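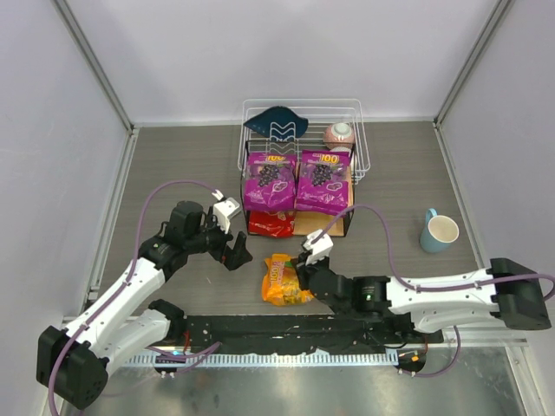
Staff Forum > Premises and Facilities > Kitchens and Refreshments
Snack provision: storage, crockery and what belongs in the rack

Facilities_Desk
Moderator
Colleagues are asked to note the revised arrangements for snack provision, which take effect from the beginning of August and apply to every refreshment point on the Menon site.

1. Individual snack bags are to be kept in the black wire rack. Bags of the same variety are to be placed side by side with the front of the bag uppermost, so that the label can be read without handling.
2. The white wire basket is reserved for dishes and bowls. Food is not to be stored in it.
3. Mugs are to stand beside the rack and are not to be placed inside it.
4. Flat cardboard should be removed when the rack is refilled.

Queries may be raised in this thread. It will remain open for comment until the end of the month.

T_Gunnlaugsson
Thank you for setting this out. I should like to seek clarification on point 1. The rack is shallow, and where two purple grape bags are laid side by side there is very little room for anything else unless it goes underneath. In practice the red packages end up at the bottom and are not seen until the purple ones have been taken. Is it intended that each rack should hold one variety only?

Tove Gunnlaugsson
Records and Correspondence

Facilities_Desk
Moderator
It is not intended that each rack should be limited to one variety. Where a second variety is stocked, it should be visible from the front. We accept that the guidance does not say this and will consider an amendment.

second_floor_north
With respect, I do not believe that visibility is the principal difficulty. The difficulty is capacity. On our floor the rack is full by half past nine and the surplus is left lying on the table in front of it. The orange and yellow bags are invariably the ones left out. I would ask that a second rack be supplied before colleagues are reminded about the correct use of the first.

Brarkon_Liaison
For information, the annual supply figure agreed for the site is 3,516 bags. The figure for the previous year was 2,136. The number of racks has not changed in that time. I offer no opinion on the matter but thought the figures might assist.

second_floor_north
They do assist, and I am obliged to you.

J.W. (Accounts)
I must register a contrary view. The additional bags were approved on the understanding that no further expenditure on furniture or fittings would be required. A bag left on the table is not a serious matter. If the rack is refilled in smaller quantities, twice a day, the existing equipment is adequate. We have done so on the ground floor since the spring and have received no complaints.

T_Gunnlaugsson
The ground floor has someone at the reception desk throughout the day who can attend to it. The upper floors do not. I do not see how a refill at two o'clock is to be carried out by colleagues who are in meetings.

J.W. (Accounts)
That is a fair point as regards the upper floors. I would still prefer to see a rota attempted before any order is placed.

Crockery_and_Sundries
May I return to point 2. The leaf-shaped dish, which is the dark teal one with the white zigzag pattern, does not sit well in the basket alongside a bowl. It has to be propped at the back, and the pink and white bowl then has to go into the other rear corner. As the front of the basket tilts forward, anything placed towards the front is liable to slide. Two items appear to be the sensible limit. Could the guidance please state a number?

Facilities_Desk
Moderator
We would be reluctant to state a number, as baskets on other floors are of a different pattern. The guidance could perhaps say that dishes and bowls should be placed towards the back of the basket and should not be stacked. Would that be acceptable?

Crockery_and_Sundries
Yes, that would be acceptable. Thank you.

Remance_House_Reception
We operate a similar arrangement at Remance House and have found it preferable to do the reverse, with snacks in the basket and crockery in the rack. The basket is deeper and holds a mixed selection without anything being hidden. I appreciate that this is a separate building and that the Menon site is at liberty to make its own arrangements.

J.W. (Accounts)
I cannot support crockery in the open rack. A bowl of any weight would have to be lifted over the edge each time, and replacement crockery is charged to the department concerned.

Remance_House_Reception
We have not had a breakage. I would add that our rack is the larger Ritico model, and the comparison may not be exact.

second_floor_north
If there is a larger model, may I ask its price?

Brarkon_Liaison
I am told that the larger Ritico rack holds around 40 bags when they are stood upright. I do not have a price to hand and will make enquiries.

third_floor_kitchen_user
On a separate matter, point 3 asks that mugs stand beside the rack. There is no mention of which mugs. The light blue mug on our floor has been standing to the right of the rack for some considerable time and no one is certain whether it is for general use. Could personal mugs be kept elsewhere? I would also suggest that handles be turned outwards, away from the rack, so that a sleeve does not catch on them.

T_Gunnlaugsson
I support the suggestion concerning personal mugs. I am less persuaded that we require a rule about handles.

third_floor_kitchen_user
I did not propose it as a rule. It was offered as a courtesy to those reaching across.

Facilities_Desk
Moderator
Personal mugs should be kept in the cupboard or at the owner's desk. Any mug left beside the rack will be regarded as available for general use. We do not propose to give direction on handles.

Crockery_and_Sundries
Is the cardboard in point 4 to be flattened and recycled on each floor, or brought down? It is already flat when it comes out of the box, and I suspect this is why it is so often left under the bags. Some colleagues believe it to be part of the rack — a liner of some kind.

Facilities_Desk
Moderator
It is not a liner. It may be placed in the paper and card bin on any floor.

second_floor_north
I would observe that it does stop the smaller packages from tipping. If it is to be removed, I should be grateful for something to replace it.

J.W. (Accounts)
Might the cardboard simply be permitted to remain?

Facilities_Desk
Moderator
A summary of the position to date:

Point 1 will be amended to say that all varieties should be visible from the front. A rota for refilling will be tried on the second and third floors. The request for a second rack is deferred until a price has been received from Ritico.
Point 2 will be amended as agreed above.
Point 3 stands, with the addition concerning personal mugs.
Point 4 is under review.

T_Gunnlaugsson
I am content with the above, save that the rota should name a deputy for each floor. May I also ask who is to draw it up?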